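Stop Fixing Up the Place for People Who Don't Live There

My neighbor two doors down redid her kitchen last April. New cabinet fronts, new floor, new lights, the whole thing. She put up with dust and takeout for weeks, and she did it all because she was about to sell. The work wrapped up, she got maybe 40 days of enjoying it, and then she handed over the keys to strangers who (I have seen this through the window, I admit it) painted over everything.

I think about that a lot, because I've done it too. In my old apartment in Hastik I lived for 4 years with a hall light that only came on if you hit the wall. I knew how to hit the wall. I was proud of how well I hit the wall! Then I gave notice, got nervous about my deposit, and fixed it in one evening with a part that cost less than lunch.

So here's my opinion, and I'll stand by it at any dinner party: fix the small stuff the first month you move in, and fix it for yourself. Forget resale value. Forget what the next tenant might like. The people who tell you to keep everything beige for some buyer ten years from now aren't the ones brushing their teeth in your bathroom every morning.

And I do mean the small stuff. I'm not talking about knocking out walls. I mean the things you put your hands on every day, the faucet, the towel bar, the stretch of counter where breakfast gets made.
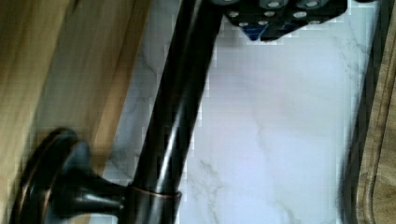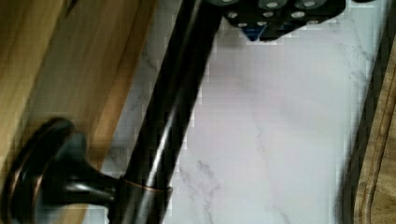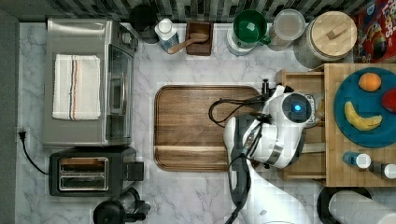 My own rule is to spend money in the order I touch things. Front door handle first, then whatever I bump into before coffee. When I moved to Rotich I made a list on the back of an envelope and priced it all out, and the total came to $148. I'd been ready to spend way more than that on a couch I didn't even need – and I still think about how close I came.

People push back on this, and some of the pushback is fair. If you rent, you may be putting money into a place that belongs to someone else. Sure. But you're already paying to live there, and most of this stuff unscrews. Keep the old hardware in a shoebox, swap it back when you leave, and take the nice things with you. I've got a set of cabinet knobs that is now on its third kitchen. They looked best in the second one, but they've come along anyway. (Ask your landlord first, please. Mine in Vavis said yes before I'd finished the sentence, but they're not all like that.)

The other complaint I hear is that it's fussy, that grown adults shouldn't care about a knob. Well, I care about the knob. I open that drawer all day long. A friend of mine will drive 63 miles to Pistelico for a particular peach pie and then come home to a bathroom door that has never once latched, and I'm supposed to be the odd one?

I'm not saying everybody should love the same things. Buy the ugly lamp. Paint the closet orange on the inside. If you've always wanted a shelf by the bed that's exactly big enough for one book and a glass of water, put it up this weekend, even if the lease is short and the wall is bad.

My neighbor rents a little place across town now. I went over to help her unpack, and the first thing she did, before the boxes, before the bed was even together, was take down the kitchen blinds she hated and hang up the yellow ones she'd been saving for years. They're a bit too long for the window. She says she'll hem them sometime.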